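Notes for the budget talk, second session, start 14:15

Speak slowly here. Many in the room have already read the offer from Voyle, so do not read the numbers twice.

## 1. Why we plan before we ask for prices

Good afternoon. My name is Maximiliano Herrero and I am responsible for equipment planning at Urneo. Last October I was asked a simple question: how much money do we need for a two-armed robot in the Nurnitz building? I gave a number after two days, and the number was wrong.

I had taken the price from the offer and added the transport. I forgot the doors, the tables, the spare fingers, the training and the hours of our own people. (Pause. Let them write the list.)

So this year we did the planning in the other direction. We first wrote down the tasks, then we ran them in simulation, and only then we spoke with suppliers.

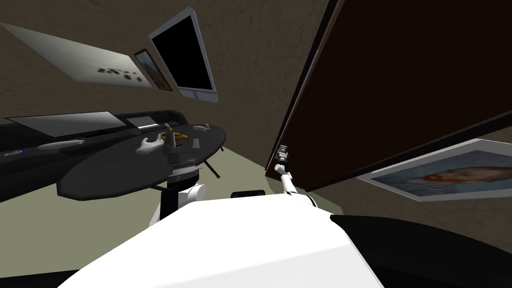 The task list is the first paper which I want to see in any request. Ours has 5 tasks, and each one has a line for the arm, the gripper, the furniture and the person who will check the result. Look at how much happens near the robot at the same time: one hand is over the round black table with the small things on it, and the other is up at the brown cabinet door. For the budget these are two different kinds of work. Small objects on a table ask for good fingers and good vision. A door asks for reach and for an arm which can accept some force from the side. If you write only "household manipulation" in the request, the supplier will choose the meaning, and he will choose the cheaper one.

Ask the room: who has a task list already? Wait for hands.

## 2. What goes in the budget

Show the table from the handout, do not read every line.

- **The robot itself.** Two arms, torso, controller. Ask if the controller is included – at Gornier it was a separate item on page four.
- **Grippers.** Plan one spare pair. Fingers are worn parts and should not be paid from the project money.
- **Simulation.** We used 227 hours of computing for the first round. It is cheap compared with a wrong purchase, but it is not free, and it must have its own line.
- **Furniture and room changes.** Door handles, table heights, free floor. Measure them before you sign.
- **Service.** We asked for 24 months. The first offer had 12.
- **People.** One engineer, half of the week, for the first half year.

Say clearly: the last line is the one which is usually cut, and I ask you not to cut it.

## 3. Reach and floor space

Most of our questions to Voyle came from this part. In the data sheet, reach is one number. In a room, the arm has to come to the bottom of a door while the other arm stays near a table, and the body has to stand somewhere in between. We changed the base position 5 times on paper before we asked for a price, and two of the smaller models left the list for this reason.

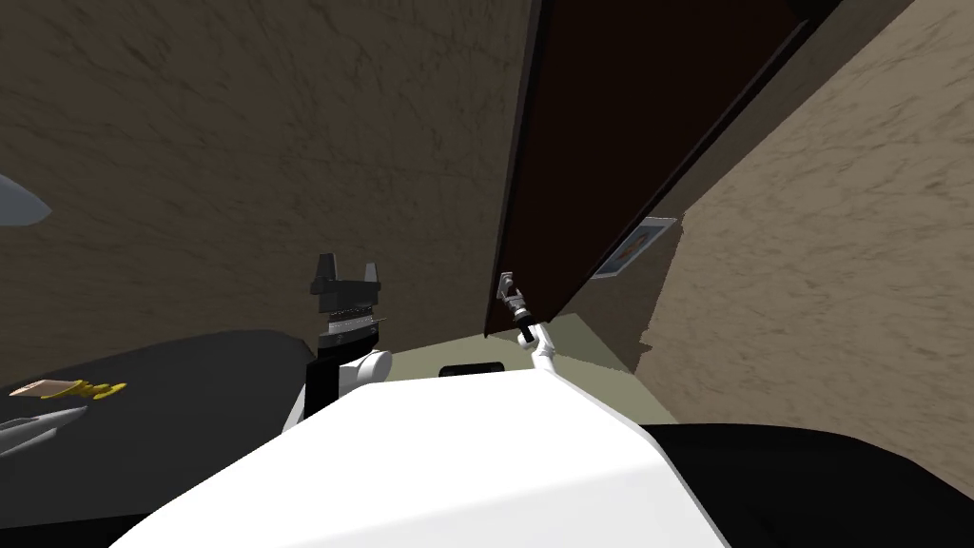 ## 4. Time plan and approval

- Task list agreed with the users: four weeks
- Simulation and room check: about six weeks
- Offers from at least two suppliers: four weeks
- Approval, then order

Delivery is not in this plan. Voyle and Gornier gave us very different dates, and I would not promise anything to your director until the date is in the contract.

If someone asks about leasing: we looked at it for Nurnitz, and over the full service period it was more expensive. For a short project it can be different. Offer to send the calculation sheet by e-mail.

If someone asks about second-hand arms: service is the problem, go back to the list in part 2.

Leave ten minutes for questions. Handouts are on the chair by the entrance.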